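# Recording two-handed wiping with marker gloves

Project report, second semester
Author: D. Yuen

## 1. Why I chose this task

My project is about teaching a robot to wipe household objects with a cloth. In our laboratory most students work with picking and placing. Wiping is different, because the contact between the cloth and the object must continue for a long time, and the second hand must hold the object while the first hand moves. If the holding hand is weak or comes late, the object turns away and the wiping hand pushes it over the table.

I wanted to answer one question: can we learn the wiping motion from a person who wears marker gloves, without any force sensor? Before this project the group used a method from an older student project called Lomar, where a person moved the arms of the robot by hand. This gives exact joint angles, but it is slow, and a person cannot easily move two arms at the same time. The recordings from Lomar look stiff, and in many of them the cloth leaves the surface between two strokes.

## 2. Set-up

The person wears black gloves. On top of each wrist there is a white cube with black square patterns, and a camera at head height looks for these patterns. When at least one side of a cube is visible, the program can calculate where the hand is and how it is turned. I use a cube because a flat marker is lost as soon as the wrist turns to the side, and in wiping the wrist turns very often.

The cubes do not tell us anything about the fingers. For this I take a simple signal from the glove, which says if the hand is open or closed. The signal goes through a cable. At the beginning I was afraid that the cable would disturb the person, but after the first practice session I did not hear complaints.

The software for the marker poses is called Prusov. It was written in our group and I changed only the filter. The old filter was too smooth and it cut away the short strokes at the corners of an object. I made the window shorter, and after this the strokes were visible in the data, together with a little more noise.

## 3. How the recordings were made

Each recording starts with both hands beside the object. The person takes the object with the left hand, takes the cloth with the right hand, and wipes until the upper side is finished. Then both hands go back. I did not give instructions about the direction of the strokes, because I wanted natural movement.

I left other things on the table on purpose. A table with only one object is too easy for the vision part, and the learned motion then fails in a normal kitchen or office. In one of the set-ups the hands work on a white device with a small display, and the tall white container and several small packets stay on the blue tabletop near them.

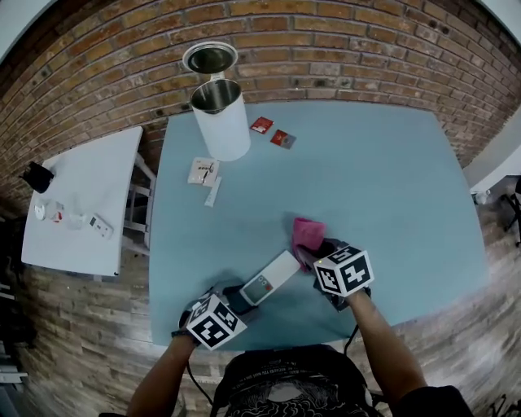 Vurnier read an early version of this report and asked whether a person presses in the same way with gloves as without them, and if not, what exactly the robot is learning. I think the question is fair. With the glove the fingers feel less, and a person may press harder to be sure that the cloth has contact. My method cannot measure this. It records the path of the hand, and the pressure must come later from the controller of the robot. I added a short test because of this remark, and I describe it in section 5.

## 4. Data

I kept 28 recordings for training. Another six were removed. In most of the removed ones the left cube was hidden under the right arm for too long, so the position of the holding hand had to be guessed by the filter. I tried to repair them with interpolation, but the hand then moved through the object, and I decided that bad data is worse than less data.

The paths were cut into three phases: take, wipe, release. I did the cutting by hand. It took me longer than the recording itself, and for a larger data set it must be automatic.

## 5. Results

I trained the same small network two times, once with the Lomar recordings and once with the glove recordings. Both versions were tested on the robot with the same objects and the same start positions.

The glove version kept the cloth on the surface for a longer part of each stroke. It also started to hold the object before the wiping began, and the Lomar version often did these two things in the wrong order. On the other hand, the glove version was less exact in the first grasp. The robot hand is wider than a human hand, and sometimes it touched the table edge when the object was close to the border.

For the pressure test I asked the person to wipe a kitchen scale, first with bare hands and then with gloves. The reading was higher with gloves for every person who tried it, but the order was always the same, so tiredness or habit may also play a role. I would not use these values as a result. They only show that the question of Vurnier must be studied properly.

## 6. Open problems

- The cubes are sometimes hidden when the arms cross. A second camera from the side would help, but the calibration of two cameras was not finished in time.
- The cloth is not modelled. The robot does not know if it is folded or flat.
- All recordings were made with right-handed people. I mirrored two of them to see what happens, and the network became worse. I did not find the reason before the deadline in February.

The recordings and the changed filter are in the project folder of the group, together with a short text file that explains the names of the phases.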